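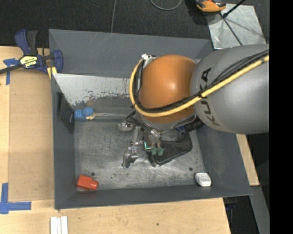
Nultedham 검증인 노드 운영 실무회의 회의록

일시: 11월 정기회의, 오후 2시 개회
장소: Nultedham 본사 회의실 및 화상 병행
주재: Shufen Hou
참석: 인프라팀, 키관리팀, 정산팀, 법무 담당, Hillbridge 측 기술 담당(화상)
불참: 내부감사 담당(사전 통보, 서면 의견 제출)
배포 범위: 참석 부서 및 내부감사

1. 전차 회의록 확인

전차 회의록 중 정산 항목의 "위임 보상"을 "위임 보상(수수료 공제 전)"으로 정정한다. 그 외 이의 없이 확정함.

2. Fustumitz 메인넷 합의 클라이언트 업그레이드

인프라팀이 다음 하드포크에 대비한 클라이언트 교체 계획을 보고함. 현재 운영 중인 검증인 노드는 모두 이전 버전의 합의 클라이언트를 사용하고 있으며, 포크 블록 높이 이후에는 구버전이 생성한 증명이 네트워크에서 거부된다. 테스트넷에서는 신규 클라이언트 Xiao로 교체를 마쳤고, 교체 이후 12일간 증명 누락은 확인되지 않음.

다만 Xiao의 데이터베이스 형식이 기존과 달라 상태 데이터를 처음부터 다시 동기화해야 한다. 테스트넷 동기화 과정에서 디스크 사용량이 노드당 거의 700GB까지 증가한 뒤 가지치기(pruning)가 끝나고 감소함. 메인넷 상태 데이터는 이보다 클 것으로 예상되므로 교체 전에 볼륨을 증설해야 한다는 의견이 제시됨.

Shufen Hou는 구버전과 신버전을 병행 가동하는 동안 동일 서명키가 양쪽에 적재되는 일이 없도록 절차를 명문화할 것을 요구함. 이중 서명은 슬래싱 사유이며, 위임자 예치분까지 영향을 받는다. 인프라팀은 구버전 노드에서 키를 제거하고 서명 기록(슬래싱 방지 DB)을 내보낸 뒤, 최종 확정된 에포크가 2회 지난 것을 확인하고 신버전에 키를 적재하는 절차를 제안함. 대기 구간의 증명 누락에 따른 보상 감소분은 정산팀이 별도 계정과목으로 기록하기로 함.

결정: 위 절차를 채택한다. 교체는 한 번에 한 노드씩 진행하며, 앞 노드의 증명이 정상 포함된 것을 블록 탐색기와 내부 지표 양쪽에서 확인한 뒤 다음 노드로 넘어간다. 볼륨 증설은 교체 착수 전에 완료한다.

3. 원격 서명기 이중화

키관리팀 보고. 현행 원격 서명기는 단일 리전에 배치되어 있어 해당 리전의 네트워크 장애 시 전체 검증인이 동시에 중단된다. 지난달 발생한 연결 지연은 방화벽 규칙 갱신 후 유휴 세션이 조기 종료된 데 따른 것으로, 세션 유지 시간을 조정하여 조치함. 자금 손실 및 슬래싱은 없었음.

개선안으로 두 가지가 검토됨.

가. 활성-대기 구성. 대기 서명기는 평시 키를 복호화하지 않은 상태로 유지하고, 전환 시 담당자 2인의 승인을 받아 기동한다. 구성이 단순하나 전환 중 증명 누락이 발생한다.

나. 임계값 서명 구성. 키를 분할하여 복수 서명기에 배치한다. 단일 장애점이 없으나 서명 왕복 지연이 늘어나며, Fustumitz의 슬롯 시간 안에 안정적으로 처리되는지에 대한 측정 자료가 부족하다.

Hillbridge 측은 자사 수탁 환경에서 나안을 운용 중이나 대상 네트워크의 슬롯 시간이 더 길어 결과를 그대로 적용하기 어렵다고 설명함. 측정 스크립트와 지연 분포 자료는 비밀유지 조건으로 공유 가능하다고 함.

내부감사 서면 의견: 가안의 경우 승인 기록이 메신저에만 남는 현행 관행은 인정하기 어려우며, 변경관리 시스템에 승인자와 시각이 기록되어야 한다.

결정: 가안을 우선 적용하고 감사 의견을 반영한다. 나안은 테스트넷에서 지연을 측정한 뒤 재상정한다.

4. 위임 보상 정산 및 환산 기준

정산팀은 보상 수령 시점의 환산 가격에 관하여 보고함. 현재는 일별 종가를 일괄 적용하고 있으나, 가격 변동이 큰 날에는 에포크별 수령 시점 가격과의 차이가 커진다. 위임자 한 곳에서 명세서의 환산액과 자체 계산액이 일치하지 않는다는 문의를 접수하였으며, 토큰 수량은 양측이 일치하고 차이는 전부 환산 시점에서 발생한 것으로 확인됨.

법무 담당은 위임 계약서에 환산 기준이 "당일 시장가격"으로만 기재되어 있어 해석의 여지가 있다고 지적함. 기준 변경 시 기존 위임자에게 사전 고지가 필요하고, 이미 발행된 명세서를 소급하여 수정하지 않는 편이 타당하다는 의견을 밝힘.

정산팀은 에포크별 환산을 적용하면 명세서 행 수가 크게 늘어 현행 양식으로는 출력이 어렵다고 함. 요약본은 일별로 유지하고 에포크별 내역을 별도 파일로 제공하는 방안이 제시됨. 가격 자료 공급원이 중단된 경우의 대체 기준은 합의에 이르지 못함.

결정: 에포크별 환산으로의 전환을 원칙으로 하되 시행 시기는 계약서 문구 개정 이후로 한다. 대체 기준은 차기 회의에서 논의한다.

5. 모니터링 경보 정비

인프라팀은 피어 수 감소 경보가 과다하게 발생하여 당직자가 증명 누락 경보를 늦게 인지한 사례를 보고함. 경보를 즉시 호출 등급과 업무시간 확인 등급으로 나누고, 증명 누락, 서명기 응답 없음, 디스크 잔여 용량 부족은 즉시 호출 등급으로 둔다. 피어 수 경보는 블록 수신 지연이 동반될 때에만 호출한다. 이의 없음.

6. 기타

Hillbridge와의 출금 주소 허용목록 갱신은 기존 절차대로 진행한다. 출금 주소 변경 요청은 이메일만으로 접수하지 않으며, 등록된 연락처로 재확인한 기록을 첨부한다.

MEV 관련 릴레이 추가 여부는 자료 미비로 논의하지 않음.

7. 조치 사항

인프라팀: 볼륨 증설, 클라이언트 교체 절차서 작성 및 키관리팀 검토 의뢰, 경보 규칙 수정
키관리팀: 대기 서명기 구성, 전환 승인 양식의 변경관리 시스템 등록, 임계값 서명 지연 측정
정산팀: 에포크별 내역 파일 시안, 교체 기간 보상 감소분 계정과목 신설 요청
법무 담당: 위임 계약서 환산 조항 개정안 및 고지문 초안
Hillbridge: 측정 스크립트 및 지연 분포 자료 공유

차기 회의 안건은 가격 자료 대체 기준, 클라이언트 교체 경과, 릴레이 검토로 한다. 일정은 포크 블록 높이가 확정된 후 Shufen Hou가 통지한다.

이상으로 폐회함.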